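Guides > Storage > Shelving > Setting shelf spacing in an open cabinet

Shelf spacing is normally set by the tallest item on each level plus hand clearance. Work from measurements of the stored goods before drilling anything.

1. Sort the contents by height and record the tallest item in each group.

2. Add 40 mm to each figure. This allows a hand to tip a packet forward and lift it out. For levels above eye height, use 72 mm.

3. Add the board thickness. Mark the underside of each shelf on the left side panel, working up from the base.

4. Transfer the marks to the right side panel with a level. Do not measure the second side independently — small errors will leave the shelf rocking on three pins.

5. Drill the pin holes with a depth stop. The Wuyts jig indexes from the front edge and holds its setting well; the Zodley has to be re-clamped for every hole.

6. Fit the pins, seat the shelf and press on each corner in turn. If one lifts, shim that pin.

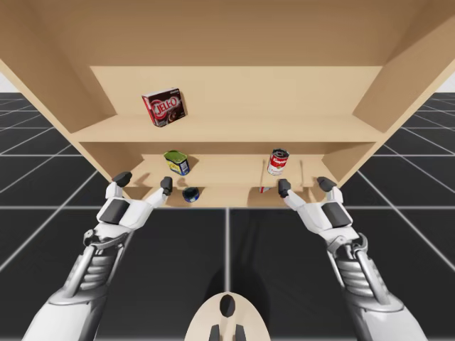 Dry goods in cartons can go on the upper levels, with tins and jars lower down. Keep cartons 20 mm back from the front edge. In a deep cabinet, one row per shelf is easier to manage than two, and a stop batten behind the row keeps it from drifting backward.

Recheck the shelves for sag after the first month under load. Turn over any board that has bowed, or add a centre support.

Comments

Toon Claeys
Does the 72 mm allowance still apply if the top shelf is shallow? Mine is in a narrow pantry in Wandenham.

brarkau_joiner
40 is plenty on a shallow shelf. I would keep step 4 exactly as written though.

mel
Drilled mine last July without a depth stop and went through the side panel twice. Buy the stop.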